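Home | Reviews | Teeth & Gums | Sleep | Letters | About

August
By Leonie Whitelaw

Rakena night guard: a review by someone who chews in her sleep

I grind my teeth. I know this because my dentist told me, and because my husband had been telling me for years in a tone usually kept for next door's strimmer. The practice in Wanthorpe quoted me £279 for a guard made by their usual lab. The Rakena kit, which arrives by post and has you take your own impressions at the kitchen table, costs £78. I am a patient woman but also a cheap one, so I ordered the kit.

It comes in a flat box with two trays, four pots of putty, a returns bag and a leaflet that says "Relax and smile!" on every page. You knead one pot of white putty into one pot of blue until the streaks go, press the lot into a tray and bite. Then you sit there for several minutes, unable to speak, dribbling gently down your chin. The leaflet calls this "a comfortable setting period". The postman came during mine and we got by with nodding.

My upper impression was fine. My lower one looked like something dug out of a peat bog. There is no spare putty in the box, so I had to ring up and ask for more, and it was sent free of charge, though not before I had been asked whether I had relaxed and smiled.
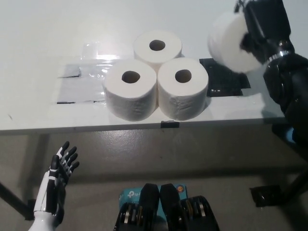
The replacement putty took nine days, and the second attempt went better, mostly thanks to a mirror and a certain amount of swearing. I posted everything off in the returns bag. A fortnight later the guard turned up in a hard plastic case with a hinge that squeaks loudly enough to wake the person the guard is meant to be sparing.

As for the thing itself, it's good. It is a clear, firm lower guard, softer on the inside, and it snaps on with a click. For the first three nights I felt as if I had fallen asleep eating a takeaway lid. By the end of the week I had stopped noticing it, and my jaw no longer ached at breakfast. The grinding hasn't gone, as no guard will cure that, but I'm now grinding on something that can be replaced for less than a crown.

Fit is where the money shows. I once had a lab-made guard from Grurard, back when I lived in Dollivdale and had a job with a dental plan, and that one went in like a drawer closing. The Rakena has a slightly proud edge behind my back left molar. I wrote to them about it and was told I could file it down with an emery board, so I did, over the bathroom sink, feeling like a very minor sculptor. It's better now. It isn't perfect.

Cleaning is cold water and a soft brush. Do not use hot water, which the leaflet mentions once, in grey type, on the back. Do not use minty toothpaste either, unless you want it cloudy. Mine is a bit cloudy.

They also sell a cleaning powder on subscription. I tried one tub and couldn't see that it did anything the brush hadn't, apart from making the bathroom smell of swimming baths. Cancelling took 2 emails and a form asking what they could have done to keep me.

Would I buy it again? Yes, if your teeth are fairly straight and you can follow instructions with your mouth full. If you have bridges, loose fillings or a strong gag reflex, pay the practice and let them do the dribbly part. And do see a dentist first in any case. Mine found a cracked filling that the kit would happily have taken a mould of.

Four stars for the guard, two for the putty. The case is going in the bin as soon as I find another one that fits.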